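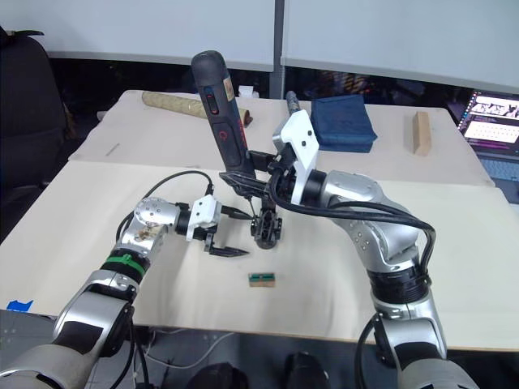
電動工具を扱う2本のロボットアーム。学習用の動作例を集める作業台にて(提供:ジョルヴィル)

報道関係各位

ジョルヴィル、電動工具作業の学習用データ「レゼンデ」を3月に公開
収録2000件のうち、採用は261件

株式会社ジョルヴィル(Jollville)は、双腕ロボットに電動工具の扱いを学ばせるための動作データ集「レゼンデ(Rezende)」を、3月に公開します。当社は今回、公開にあたって「汎用」「人手不足の解消」といった言葉を使いません。現時点でそう呼べる根拠が手元にないためです。

■ 収録の内容
レゼンデは、人が2本のアームを遠隔で操作し、工具をつかむ、立てる、持ち替える、小さな部品に近づけるといった動作を1件ずつ記録したものです。収録した動作は2000件です。このうち、当社の基準で学習に使えると判断したのは261件でした。残りは、つかみ直しが多すぎる、操作者が途中で迷っている、映像と関節角の記録がずれている、などの理由で外しています。

この種の発表では、収録した総数だけが見出しになることがよくあります。当社の前回の資料もそうでした。総数の大きさは、集めた側がどれだけ時間を使ったかを示しますが、ロボットが何を覚えられるかについてはほとんど何も教えてくれません。今回は採用数を併記し、外した記録も理由の符号を付けたまま同梱します。基準が厳しすぎると思われる方は、ご自身で拾い直してください。

■ わかっていないこと
工具は人の手に合わせて作られています。握りの太さもスイッチの位置も、二本指のグリッパーには都合が悪く、操作者は不自然な持ち方を強いられます。その持ち方を手本として学ばせてよいのか、社内でも意見は割れたままです。

操作者による癖の問題もあります。採用した261件のうち90件は、一人の操作者によるものです。上手な人の記録を選べば、データはその人に偏ります。学習したモデルが「工具の扱い」を覚えたのか「その人の手つき」を覚えたのか、今の評価方法では区別できません。

また、作業台の配置を変えて行った31件の試験収録は、件数が少なく、環境の変化に強いことを示す材料にはなりません。そのような用途での引用はお控えください。

■ 収録責任者のコメント
データ収録責任者 エステラ・エスコバル(Estela Escobar)
「例をたくさん集めれば、いずれロボットは賢くなる。そう言われて私もこの仕事を始めましたが、今は半分ほどしか信じていません。悪い例を増やしても、悪い例を上手にまねるだけではないかと思っています。公開するのは自信があるからというより、社外の人に疑ってもらいたいからです。特に、採用した261件の中に混じっている失敗を見つけてほしい。ないはずがありません」

■ 外部による検証
公開に先立ち、自動化設備の評価を手がけるデトムスカ(Detomska)が採否の基準を確認しました。同社からは「採用の線引きが担当者の感覚に頼っている」との指摘を受けています。当社はこれに反論しておらず、指摘の全文をデータに添付します。基準の改訂時期は未定です。

■ 提供方法
研究目的の利用は無償です。配布には当社のデータ管理基盤「ケネディツ(Keneditz)」を使用し、利用申請の受付は公開と同時に始めます。製品への組み込みについては、当面お受けしません。学習済みモデルの配布予定もありません。

デモンストレーション映像の用意はありません。成功した一回だけを編集してお見せすることは控えます。取材をご希望の方には、外した記録も含めて収録データを社内で閲覧いただけます。

本件に関するお問い合わせ
株式会社ジョルヴィル 広報担当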